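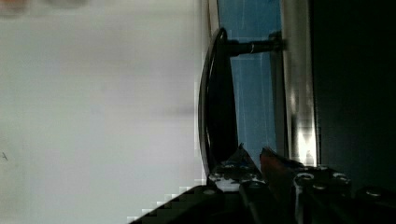 On the white table at Storkside, Bellness

Toy food has taken over a table at the Storkside play centre in Bellness, and what a cheerful spread it makes! The pretend kitchen opened in April with strawberries, orange slices and plenty of cups and plates borrowed from the Frota toy library, and it has been packed ever since (228 visits in the first month). 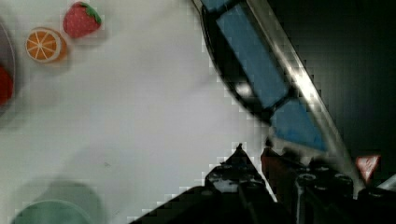
Tarer playgroup wrote in to say their children talked about the strawberries all the way home and would like a longer turn next time.

Good news for them, then, as sessions now run for 30 minutes, with room for 13 children at each. There's a ketchup bottle for the pretend chips, a banana that's half out of its skin, and a blue sponge for the washing-up.
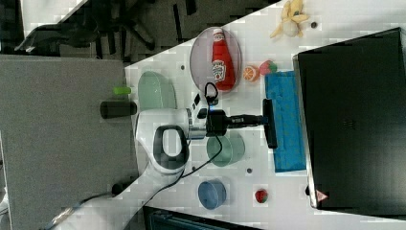 Coming along

Doors open at 2 pm, and under-fives need a grown-up with them.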